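Kimby – manipulations de cuisine à la pince portative
Fiche du jeu de données, version 2, mars 2024

Salut ! Si vous tombez sur ce dossier, c'est sans doute que Jhun Agbayani vous a donné l'accès, ou que vous cherchez de quoi entraîner une politique de préhension sur autre chose que des cubes en mousse. Je m'occupe du tri et des annotations, donc les coquilles sont de moi.

Ce qu'il y a dedans

300 épisodes d'entraînement et 62 épisodes de validation, tous tournés à la main sur des tables ordinaires. Une personne tient la pince, fait le geste, le repose, et on recommence. Chaque épisode a son dossier : la vidéo, la trajectoire, l'ouverture des doigts et un petit fichier texte avec la consigne en français.

La version 1 s'arrêtait à 200 épisodes et les consignes étaient en anglais. Ne mélangez pas les deux, les noms de champs ont changé (« grasp » est devenu « prise », pardon à Leonora Belmonte qui a dû refaire son chargeur).

Comment on a choisi les gestes

Au départ je voulais surtout des tasses et des bouteilles. Puis Cherry Mae Soriano a insisté pour les récipients pleins, et elle avait bien raison – une casserole remplie de graines de soja, ça ne se prend pas comme une casserole vide ! On approche du bord, on cherche l'anse, on incline.
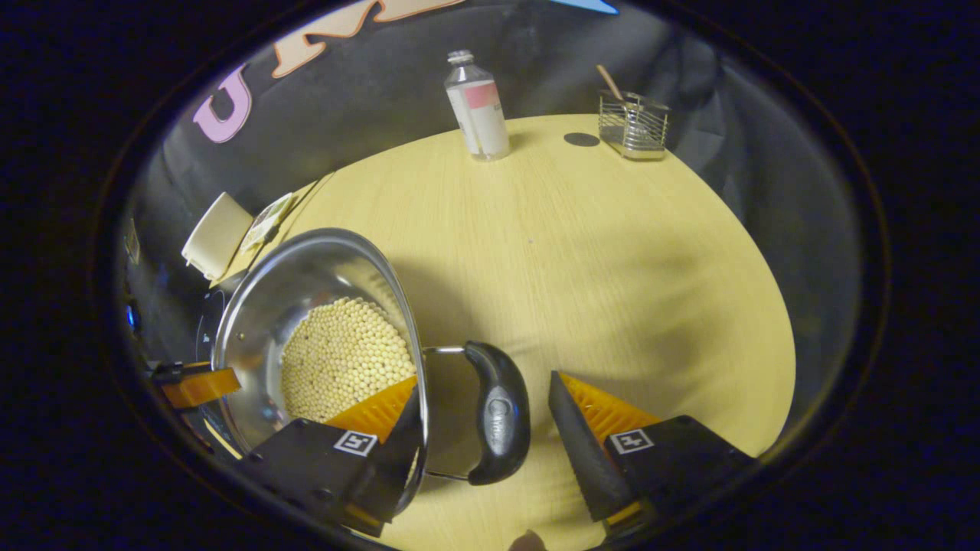 Pour ces épisodes-là, le champ « contenu » est rempli à la main. Les autres objets de la table restent là, on ne les range pas, et ils ne sont annotés que si la consigne les mentionne. Ça donne des fonds chargés, mais c'est voulu.

Ce qui coince encore

L'inox brille, et les reflets gênent parfois le suivi. Les épisodes concernés portent l'étiquette « reflet » ; filtrez-les si votre modèle décroche. Les bords de l'image sont noirs à cause de l'optique, je n'ai rien recadré.

Une question, un épisode bizarre ? Écrivez-moi ou passez par Jhun, il répond plus vite.

Yatziri Manríquez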